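Moving a heavy timber desk across the house without wrecking the floor (or my back)

Posted in Home and Garden, Monday, June 28, 2021

wattle_end

Hello everyone, I hope this is the right spot for this one. I've been working from the spare room since last winter, and lovely as it is to shut the door on everybody, it faces south and I spend most of June with a blanket over my knees. We've finally decided to swap it with the sewing room at the other end of the house, which gets the sun all morning.

The trouble is my desk. It's solid timber, 1770 mm long, and it was put together in the room by the fellow who delivered it. The hallway has a dogleg in it just past the linen cupboard, and I honestly can't picture the desk getting round in one piece. The floorboards were sanded and oiled in autumn and cost us a small fortune, so I'm nervous about dragging anything over them. It's only the two of us here, and my other half has a crook shoulder, so heroics are out.

Has anyone done something similar? Should I take the legs off, or will it never go back together properly? And is it worth paying someone? I rang Hughes, the removalists in town, and they have a minimum charge that seemed steep for one desk going twelve steps down a hall. I'm also wondering what to do with all the cables, because I didn't set them up in the first place and I'm a bit scared of them.

Sorry for the essay, and thank you in advance!

Wadon_kettle

Take the legs off, for sure. I've moved house more times than I care to remember and I have never once regretted taking legs off a table, though I've certainly regretted leaving them on (there's a dent in a door frame in our old rental that still makes me wince). Most desks have bolts going up into metal plates underneath, and if yours was put together in the room then it'll come apart in the room.

Clear everything off the top first, then get down underneath with a torch and have a good look at how it's held. Put each leg's bolts in their own sandwich bag and tape the bag to the leg they came from. Write "front left" and so on with a pencil on the underside where it won't show. It feels fussy at the time, but you'll be so pleased with yourself when it's going back together and you're tired and wanting your tea.

For the cables, unplug one at a time and put a bit of masking tape round the end with a label on it, saying what it goes to. If you have a hole or slot in the top for them, pull them all back out through that before you tip anything. I forgot once and tore the plug clean off a lamp.

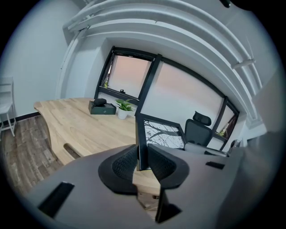 wattle_end wrote back that the legs do seem to be bolted, with four to each one, and that she'd found an Allen key in the kitchen drawer that fits. She was still worried about the floor, and whether the bare top would be too heavy for two people when one of them can't lift above the waist.

pedalcar

Old blankets. Just put it on a blanket and pull. Did ours that way, no scratches. Sweep first.

Oltico Road

I'll second the blanket and add a little to it, as we have oiled boards too and I've learned a few things the hard way. Sweeping is good but vacuuming is better, and then go over it with a barely damp mop and let it dry. One bit of grit under a blanket will leave a line the whole length of your hall. Use something wool or felt if you have it, as the thin polyester ones tend to bunch up at the corners.

With the legs off, tip the top gently onto its long back edge, so the nicer front edge is facing up, and have the blanket folded double underneath. That way nobody has to lift above the waist at all, you're only steadying it and sliding. Measure the dogleg before you start. Ours was tight, and standing the top on its short end for the turn was what got us through, but check your ceiling and any light fittings before you try that! If standing it up looks like too much for the shoulder, ask a neighbour over for fifteen minutes and pay them in scones.

One more thing. When it's in the sunny room, don't push it hard against the window straight away. Timber that's been in a cold room likes to get used to things slowly, and direct sun will change the colour over the months. Keep it back a bit, and shift your lamp and bits and pieces now and then so you don't end up with pale patches.

I'd skip the removalists. Spend the money on a good heater for whoever ends up in the old room. Good luck, and do come back and tell us how you went.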